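Conference brain dump, before I forget all of it

April 3, 2023

Back home since last night. Suitcase still shut in the hallway. Typing this fast with coffee number two because if I don't do it today it won't happen, see also my December write-up that never got past the title.

So. The Sollano business-law-for-small-shops thing. First time going as a speaker and not just somebody in row nine with a tote bag. My slot was payment processor contracts for merchants who get stuck with the "high risk" label. Same topic I bore everyone here with. Got the after-lunch slot, which, fine. People were sleepy but they stayed.

Main thing I wanted people to walk out with: read the reserve clause. Please. A processor can hold back part of your sales and sit on it for months, and it's usually all there in the agreement you clicked through. One woman came up afterward with hers printed out, highlighter everywhere, and she'd still missed the part where they can raise the percentage without asking her. It was in a schedule at the back. It's always in a schedule at the back.

I talked too fast. Had 5 slides I skipped completely, the ones on chargebacks, so if you were in the room and want those, email me and I'll send the whole deck. Same deck minus the typo on the title slide.

The hotel was the Grosel. Nice enough, terrible elevators. Breakfast ended at nine which is rude at a conference where the drinks go till one. The room I spoke in was long and skinny and the people at the back could not have read a word of my screen. Bigger fonts next time, note to self.

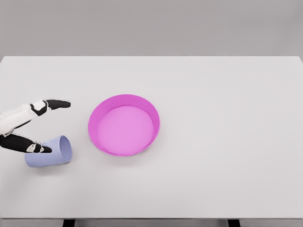 Can a processor keep my reserve after I close the account?
For a while, in most of the contracts I've read. The agreement normally gives them a set period after closing to cover late chargebacks, and then they owe you what's left. Find that period before you sign, and put the end date on your calendar the day you close.

That one came up over and over, in the Q&A and then at the bar and then in the airport line. Second most popular was whether you can have two processors at once. Look for an exclusivity clause. If there isn't one, a backup account is a good idea and I wish more people set it up before they're in trouble.

Other sessions I made it to:

Age verification rules panel. Good, dense, I have four pages of notes I can't read. They ran over and cut the questions, which was a shame becuase the room was clearly full of them.

Trademark session run by the Ruggiero people. Better than I expected. Lots on picking a name you can defend and not just one that sounds good. They told a story of a shop that spent 3,000 dollars on signs and packaging before doing a search. Had to redo the lot. A search would have been a lot cheaper.

Trurudari had the big booth by the door and a demo of their contract tracking software. I liked it more than I wanted to. It flags renewal dates, and that alone would have saved one of my clients 2,000 dollars last year when an auto-renewal went through. Not sponsored, they gave me a pen. Pen already died.

Things I'd do different: fewer sessions, more hallway. Comfortable shoes. Bring actual business cards, I ran out on the first afternoon and was writing my email on the backs of other people's cards like an animal.

Would I speak again, sure, if they ask. I'd pitch something on indemnity clauses, since nearly everyone I talked to had signed one they didn't understand, incuding two lawyers.

Chargeback post is half drafted, up later this week hopefully. Laundry first.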